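4.2 Clearing the table

Ehlers has cleaned other people's rooms under contract since 1949, and for most of that time a table with wrappers on it was dealt with in one sweep of the forearm. The forearm pushed, the other hand held the bin, and the whole business went unmentioned in training. When the firm joined the Brerora program, clearing a table became a task with a name, a start, an end and a rejection code. This section follows that change through the cleaners who were moved, part time at first, from doing the job to recording it.

The work is easily described. A cleaner holds a gripper in each hand, picks up trash from a table and drops it in a bin beside it, and the grippers record how it was done. The recordings are reviewed in Jikero, the firm's scheduling software, to which a review page had been added next to vacation requests. Accepted episodes go to Naloto, the project building the machine that is meant to clear tables on its own. During our fieldwork the machine remained in another building, and several of our interviewees spoke of it the way one speaks of a new manager who has yet to find the parking lot.

What struck the cleaners first was the trash. In their ordinary work trash arrives by itself. For recording it had to be supplied, laid out, cleared away and then, quite often, laid out again. Gerd Ostermann, a shift lead with long experience of hotel contracts, kept a bag of wrappers for the purpose and was annoyed when a colleague threw it out. ("She was doing her job. It used to be my job too.") Crumpling was a matter of some opinion. A wrapper crumpled too tightly rolled off the table, and a flat one could not be picked up at all without scraping the cloth, for which there was a code.

Figure 3 shows table clearing in a furnished room, seen from the gripper. The items are of the kind the cleaners ranked by temperament: cartons were considered honest, plastic bags unpredictable, and foil the worst of the lot. Bernd Lindemann, who had recorded more tables than anyone else in our sample, claimed he could no longer eat a candy bar without planning the approach to its wrapper.

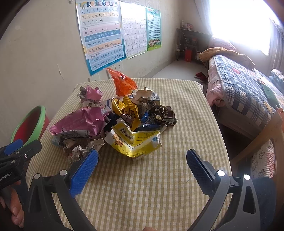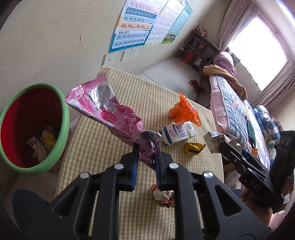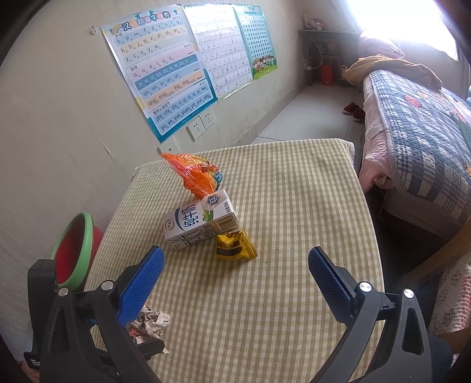 Figure 3. Table clearing with hand-held grippers. First panel: the fingers open around a pile of wrappers. Second panel: a pink wrapper held in one gripper and a silver one in the other. Third panel: the fingers open, with an orange bag, a milk carton and a yellow packet toward the back of the table. Panels are not in order of recording.

The second change concerned pace. Contract cleaning at Ehlers is timed by the room, and everyone we interviewed had learned to be fast by leaving things out: one wipe where the manual asks for two, a chair nudged with the hip. Recording punished all of this. Movements were to be smooth, complete and slightly slower than comfortable. One cleaner described her first morning as being asked to walk down the stairs while thinking about her knees. Of the 861 episodes in the period we observed, 222 were rejected, most of them under the code "hurried." The people with the most rejections in the early weeks were also the people with the best ratings from clients, a finding that was received at Ehlers with less curiosity than we had hoped.

Grippers also did away with a good deal of what the cleaners regarded as skill. Two fingers with pads cannot gather. They cannot hold three wrappers in the palm while reaching for a fourth, or feel whether a carton still has something in it. Lindemann used to lift every carton a little before committing to it, and he went on doing so with the gripper, where the lift told him a good deal less. His reviewer marked the habit as hesitation. He argued the point in the comment box, at length, and the reviewer (a former window cleaner) eventually let it stand. We are told that Naloto's machine may now pause over milk cartons for reasons its engineers will find hard to locate.

Third, the work became visible to people who had never looked at it. Under the old arrangement a supervisor saw a clean room and inferred a cleaner. Now there was footage, and it could be replayed. Management had set a target of 2000 episodes by December and put the running total on a screen outside the break room. The cleaners, for their part, began to comment on each other's tables. Some of this was teasing. Some of it was the first technical discussion of their trade that they could remember having on paid time, and it covered such questions as whether to start with the top of a pile or its edge. Ostermann was for the edge. He conceded that a soft bag on top ruined the argument, and started with the bag when there was one.

Whether any of this counts as an improvement depended on whom we asked and at what time of day. Backs hurt less. Wrists hurt more — the gripper is held away from the body, and by 3 p.m. it is held with some resentment. Pay for recording hours was set at the standard rate after a short dispute over whether clearing the same table all afternoon was cleaning. The dispute produced a definition of cleaning, which we discuss in Section 4.3.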